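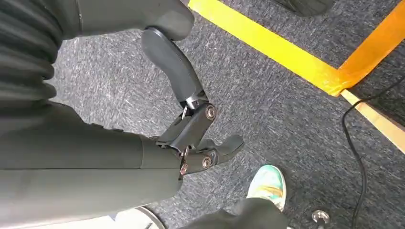 Figure 1. Floor of the shared study room: low-pile carpet and yellow tape.

3.2 Does tape on a carpet change where people leave their things?

Our brief from Marwa Benjelloun claimed that marking walkways with bright tape "keeps them clear". We could find no source for this, so Mei-kuen Cheng and I tried it during October in the study room on the second floor.

The carpet is a speckled grey and hides dirt well, which made it hard to judge wear by eye. We gave up on that part in the first week. The yellow tape shows up plainly against it, and that is about the only claim in the brief I would accept without argument.

We logged 3,362 crossings and 137 bags or coats left over the line. The second figure sounds low until you ask what it was before the tape went down, and we don't know, as the earlier log covers term time only in part. Crisóforo Bermúdez thinks the tape worked. I think people in October carry fewer coats than people in January.

The Plidik tape guide says to press the edges down with a roller. We used our shoes. Any lifting at the corners should be blamed on us first.

A fair test would need a second room with the same carpet and no tape, logged over the same weeks. We asked for one and are still waiting to hear.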